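Home Tools Guides Reviews Contact

Search this site... Go

Aleo Comment Inbox: One Place for Every Question Your Followers Ask

October
By the Golthorpe product desk

If you run a page for a club, a shop or a small town paper, you know the feeling of opening your phone at 7 a.m. and finding the same question under four different posts. Is the parking lot open? Do you ship to Canada? What happened to the Tuesday thing? You answer the first one nicely, the second one quickly, and by the last one you're pasting.

Aleo is a shared inbox for social comments and direct messages, made by Dunmore, and we've been using it on our own pages since the spring. We like it a lot! It pulls public comments, replies, mentions and private messages into one list, oldest unanswered first, and lets more than one person work through that list without stepping on each other.

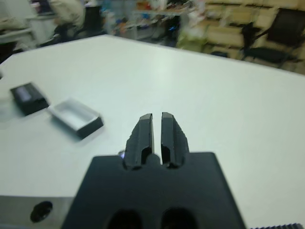
Black two-fingered gripper over a white surface.

What you get

The main view is a plain list. Each line shows the first part of the comment, which page it came from and how long it has been waiting. Click it and the whole thread opens on the right, with the original post at the top so you don't have to go hunting for what people are replying to (this alone sold half our office on it).

When you start typing a reply, your initials show up beside the thread on everyone else's screen. It's a small thing, and it put an end to double answers for us. Before Aleo, two of us once told the same reader two different closing times, four minutes apart, and she very kindly asked which of us she should believe.

Saved replies are in there too, and they're done well. You write the bones of an answer once, then Aleo drops it into the reply box and leaves it open for editing. It won't send by itself. We have 37 of them now and probably need half that. Names fill in on their own if the commenter's profile has one, and if it doesn't, the greeting gets left out, so you never end up posting "Hi ,".

The grouping feature

Turn on grouping and Aleo gathers comments that ask the same thing, even when they're worded differently. We tried it on a giveaway post that had drawn 134 comments overnight. A good chunk of them were people asking when the winner would be named, and there they all were in one pile, ready to be answered one by one or with a single pinned comment. We went for the pinned comment.

It does make mistakes. Jokes confuse it, and so does anything with three emojis and no words. You can drag a comment out of a group and it stays out, and there's a little undo arrow for when you drag the wrong one.
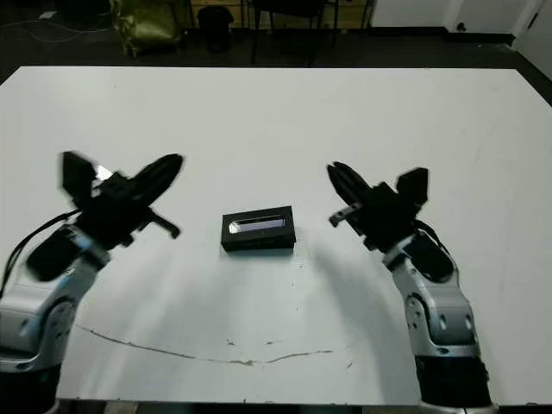 Quiet hours are another favorite. Pick your times and the app stops buzzing, but messages keep collecting in the list. You can also set a note that goes out once to anyone who writes privately during that stretch. Ours says we're asleep and will write back after breakfast, and people seem to enjoy it. Some of them even write back to say good night!

Getting set up

Sign in, connect your first page, and choose how far back you want Aleo to look. Start small. The free plan covers 3 pages and keeps closed threads for 24 days, then clears them out. Open threads stay until somebody closes them. On the paid plan closed threads stay for good, and you can search them by word, by page or by commenter.

Add your teammates from the People tab. There are two roles: a writer can draft and send, and a helper can draft but needs a writer to press Send. We started new folks as helpers and moved them over once they'd got the hang of our tone.

If you already use Grustness to schedule posts, the two connect from the Settings page. Scheduled posts show up in Aleo as soon as they go live, along with any notes you left on the draft. So when somebody asks where a photo was taken, the answer is often sitting right there in your own notes.

A few things we'd still like

Comments on short videos can take a while to arrive, and there's no sound alert for just one page, only for all of them together. The phone app has no grouping yet. We'd also love a way to hand a thread to a teammate with a note attached, because right now we're doing that by yelling across the room.

Works in any current browser, with phone apps for both major systems. Exports come out as a plain spreadsheet, one line per comment, and you can pull one at any time from the bottom of the Settings page.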